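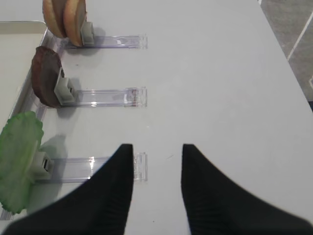 2 min read

How to book a coach for a group day out

Get your numbers first. Not exact, just a minimum and a maximum. Most firms quote by vehicle size, so 28 people and 33 people might be the same price, or might tip you into the bigger coach.

What to send when you ask for a quote:

Pick-up postcode and time
Every stop, incl. toilet stops
Return time (the real one, add half an hour)
Wheelchairs, prams, big luggage

Email it, dont phone. You want it in writing. Ask at least two firms. I sent the same message to Gridton and Prurard in February and there was £250 between them, same size coach.

Then check whats in the price. Parking, tolls, driver's meal, waiting time. Waiting time is the one that stings. Ask what happens if you run over, and get the hourly rate.

Deposit: collect it from your group before you pay yours. Names without money drop out. Mỹ Ngô does our list now and nobody goes on it untill they've paid.

Read the cancellation bit. Look for the last date you can change vehicle size.

Week before, ring and confirm. Get the driver's mobile or the out of hours number. Send everyone a pick-up time ten minutes early.

Tips for the driver, pass an envelope round on the way home.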